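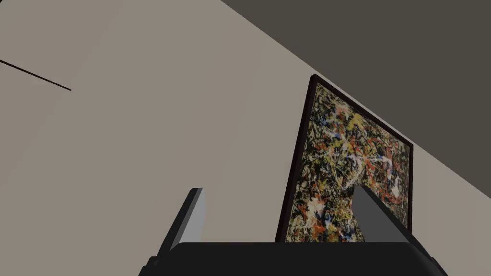
Wednesday, November — madder, second bath

Back at the madder today after letting the first bath sit longer than I meant to. The plan was to start at eight, and at eight I was still hunting for the long thermometer, which had been hanging on the nail by the sink the whole time behind my own apron. So call it a nine o'clock start.

For anyone picking this up after me: we are trying to get a steady, warm brick red on the Sendano wool for the blanket order, and the first bath gave us something closer to salmon. A very nice salmon! I would wear it happily. But the blankets are supposed to match the sample card in the front drawer, and if you hold the two side by side in window light you can see that the first lot has a pinkness to it that the card doesn't.

What went in

Wool: 600 grams of Sendano two-ply, in six skeins, tied loosely in four places each. I tied the first lot too tight and got pale bands under the ties, so this time I made big lazy figure-eights and left plenty of slack.

Mordant: alum at 15 percent of the dry weight of the wool, done on Monday evening and left to cool in the pot overnight. I skipped the cream of tartar. Gisela Rathjen has been telling me for years that tartar pushes madder toward orange and I have been nodding politely for years without ever trying it on its own, so I thought I had better leave it out now and give it a separate test skein later, when there isn't an order hanging on it.

Madder: the ground root from Clorkier, from the new sack, same weight as the wool. It smells earthier than the old sack did and the grind is a bit coarser. I put it in a muslin bag to soak in warm water last night, and this morning the soaking water was a muddy yellow-brown, which I poured off and kept in the lidded bucket under the bench. Please don't throw it out. It gives a soft peach on silk scraps and I have a use in mind.

Water: this is the part I wanted to write down properly. The first bath was made with rainwater from the barrel, and I have a strong suspicion that this is where our pink came from. Madder likes some lime in the water. The tap at Zokham is hard enough to fur up a kettle in a month, and the old notes from when the workshop was still over there talk about reds I have never once managed here. So today I used our own tap water with a level teaspoon of chalk stirred in, and I'll see how far that takes us before I start driving about the county with water jugs in the trunk.

How it went

Wool into the bath at half past nine, already wetted out. I brought it up very slowly, as slowly as the small burner will go, and it took all of the first cup of coffee and most of the second before the thermometer moved in any way worth mentioning. I held it at 154 degrees F for an hour. I am being stubborn about this number. Once the bath gets much hotter the browns start coming out of the root and you can't coax them back in, and I ruined a perfectly good fleece that way when I was learning, and then had to knit it up and wear it to remind myself.

Twice it crept above the line and I took the pot off the heat and let it drift back down. The ring on the left is the one to watch, it has only two settings, nothing and too much. The Yook burner plate is meant to be far better at holding a low heat and I have looked at it in the catalog more often than I'd like to admit. If the blankets go out on time I may let myself order one.

Turned the skeins every ten minutes or so with the smooth stick (the rough one snags, I've put a bit of red tape on its end). No rubbing, no hurrying. By eleven the wool had gone past orange and was starting to look serious.

At noon I turned off the heat and left everything in the pot to cool with the lid on. I lifted one skein out at three and squeezed a corner of it in a white cloth. Deep color, quite a bit of loose powder in it where the muslin bag had opened slightly at the seam. My own stitching, so no one to complain to. Next time I'll fold the seam over twice.

Against the card

I cut 46 centimeters from the end of one skein, rinsed it in lukewarm water until it ran nearly clear, and dried it over the radiator wrapped in a towel. Then I took it to the window next to the card and to a piece from the first bath.

It is much closer. The pink has gone almost entirely. If anything it sits a shade darker than the card, and a little browner in the shade of my hand, though in full daylight I like it very much. Gisela came by at four to return the niddy-noddy and I made her look at all three without telling her which was which. She picked today's as the nearest, then turned the card over, read the old handwriting on the back, and pointed out that the card itself has been lying in a drawer beside a window and has probably faded. Fair enough. I hadn't thought of the card as something that could be wrong.

So we may be chasing a color that has moved. I'm going to cut a fresh card from today's lot once it is fully dry, wrap it in paper, and put it in the tin with the lid, with the recipe written on it this time. The blanket people are coming to see the wool anyway and can tell us if they'd like it lighter.

Left overnight

Five skeins are still in the pot. Please leave the lid on and don't be tempted to stir, the powder is settling. I'll rinse them in the morning, outside if it isn't freezing, and shake them out well before they dry.

The bath still has plenty of color in it and I want to run an exhaust bath with the odd bits of Sendano from the basket, without topping up the madder. No chalk added either, so we can see what is left on its own.

Still to do

Tartar test on one small skein, same root, same water, nothing else changed.

Wash test on the dried piece with the mild soap, and then the sunny windowsill for a couple of weeks with half of it covered.

Ask Clorkier whether the grind has changed or if I'm imagining it.

Sew a new muslin bag. Two, while the machine is out.

Also we are low on alum, enough for one more lot like this and then the jar is empty.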